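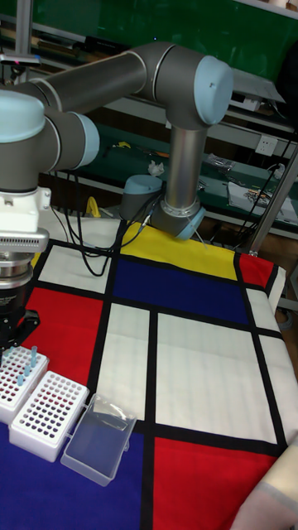
Famville lança kit de organização de tubos para bancadas pequenas

Clamoten, dezembro – Sou a Chathurika Cassim, responsável de produto na Famville, e desta vez pediram-me que fosse eu a escrever o comunicado. Aceitei logo, porque ando há meses a falar de suportes de tubos a quem me quiser ouvir (e a alguns que não queriam!).

O kit chama-se Drukham e nasceu de uma queixa muito simples: nas bancadas pequenas, os microtubos acabam espalhados por todo o lado. Uns ficam no suporte, outros num copo, outros ao lado do teclado. Passei 7 semanas a visitar laboratórios de ensino e pequenas oficinas de análise, e vi a mesma coisa em quase todos – gente muito competente à procura do tubo que tinha pousado há um minuto. 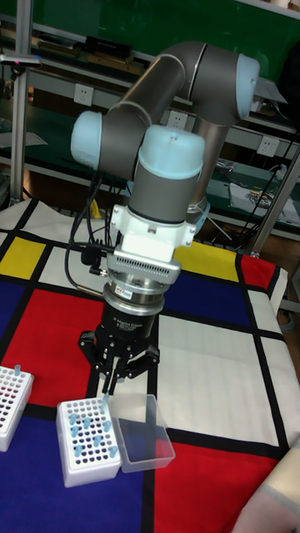 Para quem é o kit Drukham?
Para escolas, laboratórios de ensino e equipas pequenas que trabalham com microtubos e têm pouco espaço de mesa.

Cada kit traz suportes para pôr lado a lado, uma caixa transparente para o que ainda não tem lugar e uma folha de etiquetas que se lê bem ao longe. O preço é de 38 euros e a primeira série tem 2.000 unidades, preparadas pelos nossos parceiros da Wijesinghe, que tiveram uma paciência de santo com as minhas mudanças de última hora. Mudei a folha de etiquetas, depois voltei à versão antiga, depois mudei outra vez.

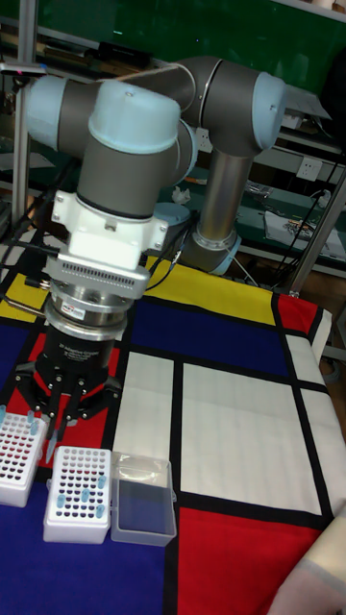
E por falar em etiquetas, a versão final é a mais simples de todas: letra grande, fundo branco e espaço para escrever à mão. Foi a que as professoras preferiram quando lhes mostrámos as provas, e eu já aprendi a não discutir com professoras.

As encomendas abrem ainda em dezembro. As primeiras 70 escolas que se inscreverem recebem também um guia de arrumação em português, escrito por mim, com sugestões para separar os tubos por turma ou por tarefa. 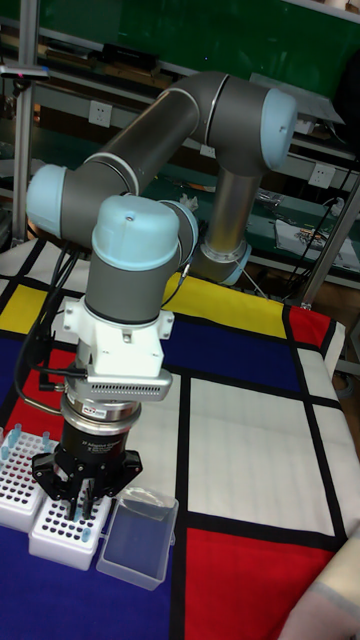 O guia começa pela disposição da mesa, o assunto em que mais insisto. Eu gosto de juntar os suportes num dos lados e deixar o resto da superfície livre para trabalhar. Os dois suportes brancos pousados na toalha às cores dão uma boa ideia disso, e o azul-claro dos tubos salta à vista contra o plástico. Quem preferir uma bancada toda branca também fica bem servido, mas eu cá sou pelas cores!

Pedidos de informação e amostras: Famville, ao cuidado de Chathurika Cassim. Respondo de manhã, até às 11h, e com muito gosto.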